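Accueil > Carnet > Simulation > Saisie d'objets minces

**Contact prolongé et planification : reprise du poster**

12/09/2022

La tâche est banale : saisir un poster encadré par un coin, le dégager du mur, le tenir dans le volume libre. Le planificateur Vekier la traite mal. Il considère le cadre comme un solide rigide sans épaisseur utile et place la pince au ras du coin inférieur droit, là où le bras de levier est le pire.
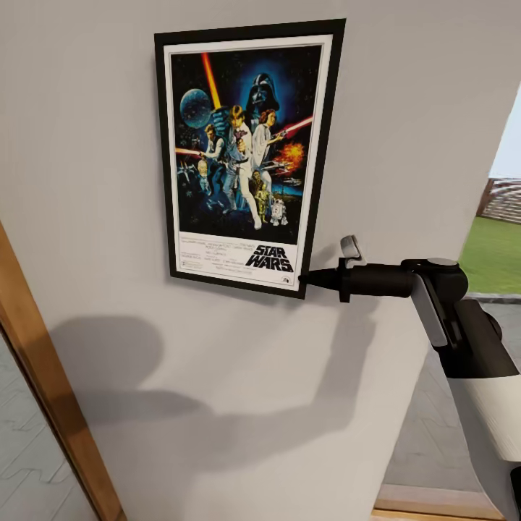 Vy Phí objecte que le point de saisie importe peu si la raideur en rotation du poignet est bien réglée, et qu'il faudrait commencer par là. J'ai essayé : 200 en raideur angulaire, puis 100. À 200, le contact oscille ; à 100, le cadre pivote sous son propre poids.

J'ai donc repris le problème par la perception. La caméra de poignet perd ses repères dès que les doigts sont près d'une paroi sombre et unie. Un angle intérieur brun foncé ne donne presque aucun point d'intérêt, et les ombres du bras en créent de faux.

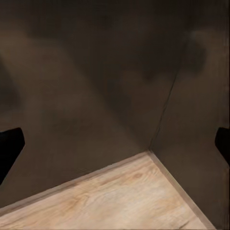

Le filtre de Requena rejette ces faux points en comparant deux poses successives. Sur 2,949 points candidats, il en garde 1,731. L'estimation de pose reste bruitée, mais elle ne saute plus.

Deuxième difficulté, le vitrage. La profondeur simulée traverse la vitre et renvoie la pelouse - correct pour le moteur de rendu, inutilisable pour la carte d'occupation. J'ajoute un plan de collision à la main pour chaque panneau vitré.
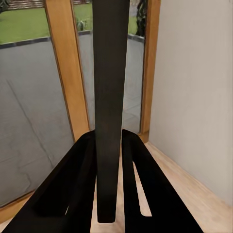

Pourquoi ne pas exporter ces plans directement depuis la scène Jedura, demande un lecteur, puisque les matériaux y sont déjà étiquetés ? Parce que l'export fusionne vitre et montants en un seul maillage convexe, qui bouche aussi la porte. À revoir avec la prochaine version.

Configuration actuelle : saisie au coin conservée, vitesse articulaire réduite pendant le transport, replanification si l'erreur d'orientation dépasse le seuil.
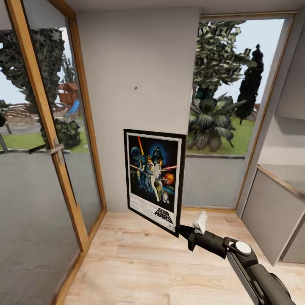 **Reste à faire**

- Pénaliser les saisies en coin dans la fonction de coût.
- Rejouer les trajectoires de March avec le nouveau filtre.
- Publier le script d'export sur Skideo.

2 commentaires | 7 partages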